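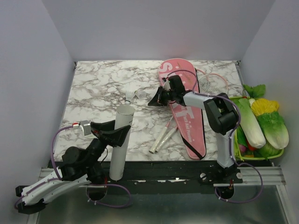 Zostis mod manager: review after one long playthrough

I've used Zostis for all my Zeltamis modding since November, on a load order that started at 11 mods and ended up a lot bigger than I meant it to. Before that I did everything by hand, with a folder of zip files and a text document telling me what I'd overwritten.

Installing

You point it at your game folder, it makes a separate staging folder, and nothing goes into the game until you press Deploy. The first deploy took a few minutes on an old hard drive. Later ones are quicker as it only moves what has changed. If you keep the staging folder on a different drive it copies files instead of linking them, so check your free space first. The setup screen does mention this, but in small grey text.

Conflicts

The conflict list is the main reason to use it. I run the Skeltari armour pack together with a body replacer, and the two share a lot of meshes. Zostis listed 1,724 overlapping files and let me set a winner for the whole folder, then change single files underneath. I wanted the Skeltari gloves but the replacer's boots, and that took two clicks once I'd found the right menu. It's under Rules, and I'd looked in Files.

It doesn't tell you whether the result will look right. I still had clipping at the shoulders on the heavy set and had to go in game to find it.
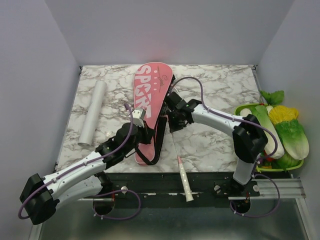
Pink racket cover and marble-patterned top

Profiles

Profiles work well. I have 2, one for the main story and one for testing, and the saves are kept apart. Load order is stored per profile but conflict rules are shared between them, which caught me out when I tried the Bråten house mod in the test profile and found its doors missing from the main one. The manual covers it on the page about rules, not the page about profiles.

What I didn't like

The search box only matches from the start of a name. Lists of up to 1,000 entries scroll smoothly and beyond that it gets slow, though most people won't have that many. Uninstalling a mod leaves its rules behind, and you have to clear them yourself.

Verdict

Good for anyone with more than a handful of armour or texture mods. For one or two small ones I'd carry on doing it by hand. I'm keeping it for the next playthrough, and I'd like a proper search before then.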